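Jun 14, 2022

**Stullville open day, progress note for Loukia Gkikas**

Quick one before the budget call, full figures to follow.

Open day done. Turnout good, almost 800 through the door, more than we planned chairs for. Clarka people came, stayed for both demos, asked mostly about cost per station. Prodromos has their questions written down, I'll forward.

Demo was the hand-held grippers, one in each hand, marker cube on each for tracking. Lilibeth Dumlao ran the slot and kept it short. 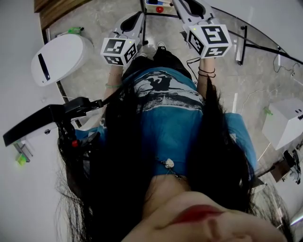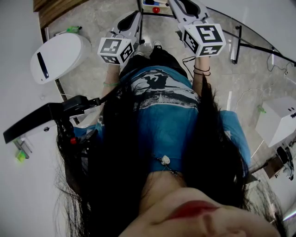
*Reading time: 2 min*

Spending: 2,000 was set aside for the day, all of it comitted, nothing over. Printing was the big item. Receipts with Savvas.

What went well
- visitors got the idea fast, little explaning needed
- Hayat want a repeat at their own site, date open
- 4 sign-ups for the training group

What didn't
- talk started late, parking
- handouts ran out before the second demo
- sound in the back room poor, people at the rear gave up and went for coffee

Still open: Zemenine contract. Gerasimos Andreadis has the draft, waiting on their legal. Can't book the next demo till it's signed. If it slips past June we lose the room and start over with dates.

Need from you: ok to move the leftover training money into the Hayat visit, and a yes or no on the second pair of grippers. Short email is fine.

Will send the visitor comments once typed up. Some are hard to read.

Savvas Panagiotou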